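Tovia Coin Flips, pack of 500
Item no. T-11

Two-pocket flips for ancients and other small bronze. Coin goes one side, ticket the other. No PVC, no plasticizer, so no green slime on your sestertii ten years from now. Stiffer than the soft kind - fold once, crease hard, they stay shut.

Thick flans OK. Very high relief provincials can be a squeeze, try the Premach deep flip for those.
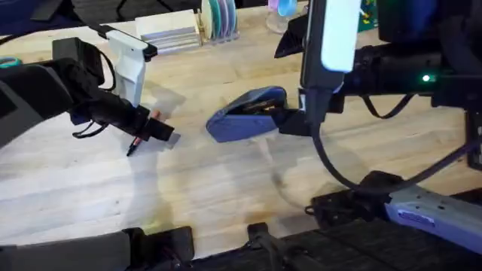 Paper inserts are seperate. Sold by the 500, acid free, white only for now. Write the ticket BEFORE it goes in. Ballpoint dents the paper, pencil or pigment pen is better. Room for ruler, denomination, mint, reference, weight, and any countermark if you keep it short. Longer notes go on the back.

Sizes

Small - most silver, late Roman bronze, fractions.
Large - sestertii, big provincials, medallions up to a point. Measure first please.

Sorry, no mixed packs. We get asked alot.

Fits these boxes

Kong single row box, 4 dividers included. Lirna double row, 8 dividers, lid is a bit tight when new. Small flips only in the Lirna. 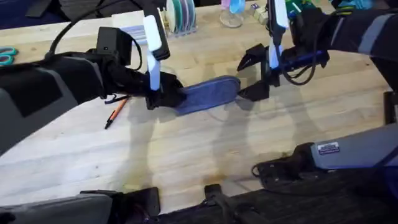 Shipping and returns

In stock now, both sizes. Orders in by 11 go out same day, Wednesday is the exception - next morning. Unopened packs can come back. Opened ones no, unless there's a fault, then email us with the batch number off the label and we'll swap the pack.

Coins shown in our listings are not included with flips. Next batch of large due November.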